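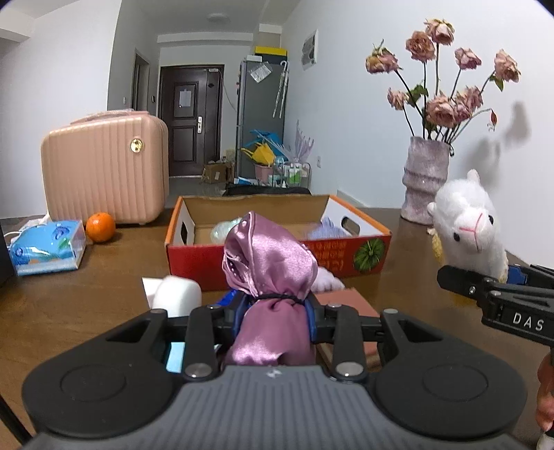
# Chapter 6: Closures

Every bag, sack, and pouch has to solve the same problem. The opening must be wide enough to put something in and then small enough to keep it there. The part that does this second job is called the closure. Chapter 5 dealt with the body of the bag: panels, seams, gussets, and linings. In this chapter we move up to the opening.

Closures are often left until the end of a project, after the fabric has been cut. This is a mistake. A drawstring needs a channel, and a channel uses up fabric. A zipper needs a straight edge on both sides. A tie needs enough loose cloth above it to stop it from sliding off. If you choose the closure last, you will probably have to change the size of the bag.

## 6.1 Four families of closure

The closures in this book fall into four families.

**Gathered closures** pull the cloth together. Drawstrings and ties belong here, and so does the elastic neck of a shoe bag.

**Folded closures** turn the cloth over on itself. The roll top and the flap are the usual ones. An envelope is a folded closure made of paper.

**Joined closures** bring two edges together and lock them. Zippers, snaps, buttons, and hook-and-loop tape are all joined closures.

**Rigid closures** use a frame. The metal clasp on a coin purse is the best known.

Some bags use more than one. A hiking pack may have a drawstring at the neck with a flap buckled over it. In such cases we name the bag by the closure that carries the load, and in a hiking pack that is normally the drawstring. The flap keeps rain out.

## 6.2 Gathering and bulk

When cloth is gathered, it doesn't disappear. It has to go somewhere, and it goes into folds. The thickness of these folds sets a limit on how tightly the neck can close.

Thin, slippery cloth such as satin gathers into a small neck, and a narrow cord will hold it. The same cord on canvas leaves a hole in the middle. Velvet is worse, as the pile takes up space and also grips the cord, so the gathers bunch on one side and have to be pushed around by hand.

A simple test will tell you what to expect. Cut a strip of the cloth as long as the full distance around the opening. Run a line of long stitches close to one edge and pull the thread until the strip will go no further. Join the ends into a ring and measure across it. Add the thickness of the seam allowance if the seam will pass through the neck. Write the result on the strip with a laundry pen and keep it. After a few projects you will have a set of strips and can skip the test for any cloth you have used before.

## 6.3 Tie or channel?

A **tie** is a separate cord wrapped around the outside of the cloth. A **channel** is a tunnel sewn into the bag, with the cord running inside it.

Ties are quick. They need no extra sewing, and they can be placed at any height, so one bag will fit contents of different sizes. Their weakness is that they slip -- especially on smooth cloth -- and that the cord is easily lost. A few stitches through the cord at the side seam will cure the second problem. For the first, leave a deep collar above the tie.

Channels stay where they are put. They cost two more rows of stitching and some depth of cloth. The channel should be wide enough for the cord to move freely, but a channel that is far too wide lets the cord twist.

> **From the workroom.** Carol Birkett runs the sample room at Crabtree, a maker of gift packaging. One season the firm changed a jewelry pouch from a channel to a tie to save sewing time. Of the first 1,763 pouches packed, 28 reached the shops with the cord missing. The firm kept the tie and tacked it at the seam. "We still saved time," Birkett says. "One tack is a lot less than two rows."

## 6.4 What you will need

For the exercises in this chapter, have ready:

- remnants of a thin, a medium, and a heavy cloth
- narrow cord and a wider flat tape
- a bodkin or large safety pin
- a seam ripper
- your notebook from Chapter 5

Exercise 6A asks you to make the same small pouch twice, first with a tie and then with a channel. Cut both bodies at the same time from the thin cloth, and finish the top edges before you sew the sides. Do not trim the cords until both pouches are filled and closed. Cord length is covered in Section 6.5, where you will need the measurements from both.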